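4.2 Waiting and crossing at street corners

Participants in the Sellombridge study were asked to keep a walking diary for two weeks. They wrote down each trip on foot, the corners where they stopped, and whether they stopped by choice. Diaries were kept in September, when schools are open and evenings are still light. Entries that gave no street name were dropped before coding.

Most stops were short. People who knew a corner well tended to slow down before the curb and step off without a full stop, while people new to it stood and looked both ways, often more than once. Age made less difference than we had expected. The stronger effect was load: walkers with shopping bags or a stroller chose the marked crossing even when it added a block to the trip.

The Shenoy district gave us the longest entries. Its sidewalks were relaid under the Aster plan, and several diarists wrote that they now take routes they used to avoid. Two complaints came up again and again. One was turning traffic that does not yield. The other was the curb itself, which older walkers described as hard to judge after dark. Neither complaint was tied to the width of the road.

We coded each entry for route choice, stated reason and any mention of surface condition. Coding was done by hand, and disagreements were settled by a second reading. Surface was mentioned far more often on sidewalks than on crossings (Figure 6). Diarists wrote of joints, stains and rough patches, but very seldom named these as a reason to change route.
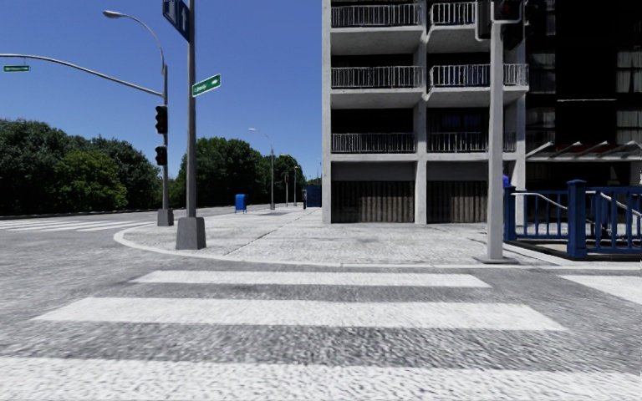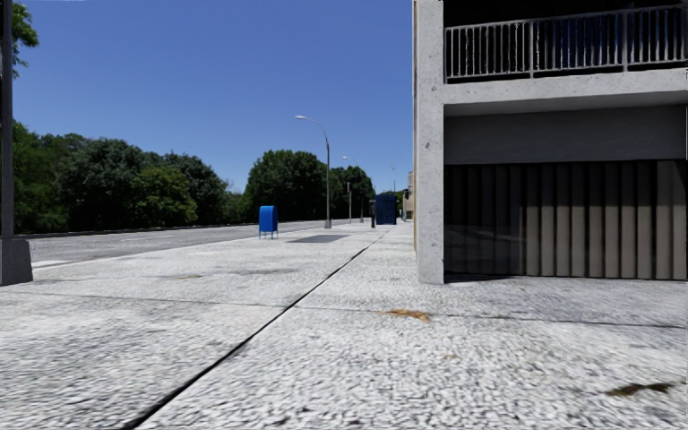 Figure 6. Rendered street views: first, a corner with marked crosswalks; second, a sidewalk beside a concrete building.

Ravinder Sutherland objected, on reading a draft of this section, that a diary records the stops people remember, and that a walker who crosses the same corner every morning may remember none of them. The low number of stops reported by regular walkers should be read with that in mind.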